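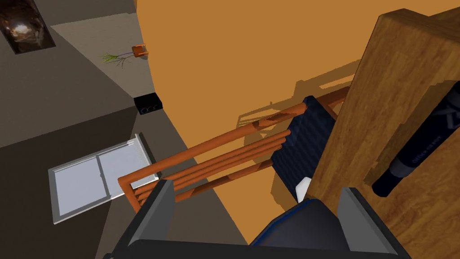

Wooden chair and a honey-brown wood cabinet against a tan-orange wall.

Wood Furniture: Getting Through August

Every August my dining chairs start to creak like a haunted ship, and every August I pretend it's the house. It's the joints. Humid air swells the wood, dry air shrinks it, and the glue has to sit through both.

Flip the chair over and wiggle each leg. If one moves, don't squirt glue at the gap and hope. Pull the joint apart, scrape off the old glue, put on fresh wood glue and clamp it overnight. No clamps? A rope twisted tight with a wooden spoon works fine. Use a spoon you don't love.

White rings: lay a clean cotton cloth over the mark and pass a warm, dry iron across it for a few seconds. Lift, look, repeat. Do not wander off to answer the phone. Ask me about my sideboard.

Sticky cabinet doors want a candle stub rubbed along the edge that drags. Save the sandpaper for winter, or you'll have a lovely draft by January.

Dusting: a barely damp cloth, then a dry one. I used Umali polish for years until I noticed I was mostly polishing the polish. Mineral spirits on a rag took the buildup off, with the windows open and the gas stove off. Lay the rag flat outdoors to dry before you throw it out, as oily rags can catch fire all by themselves.

Scratches: rub a walnut over the small ones. Eat the rest of the bag.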